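Drinking Water Belongs in the Shared Room

The Trotbridge residence has 122 tenants and, until September, kept its bottled water in a locked basement store. Anyone who wanted a fresh jug had to sign for it before 30 minutes past eight in the morning. This office considers that arrangement a mistake.

Supplies in daily use should stand where they are used, against a wall and next to the dispenser. 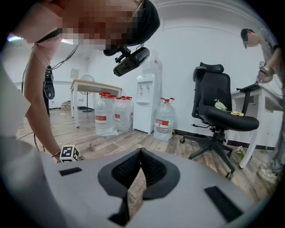 What the Residence Should Do Next

Full and empty jugs need separate, marked places. The floor beside the dispenser should be kept clear of boxes, and the basement store should be given over to bicycles.

Dario Negri, Residence Office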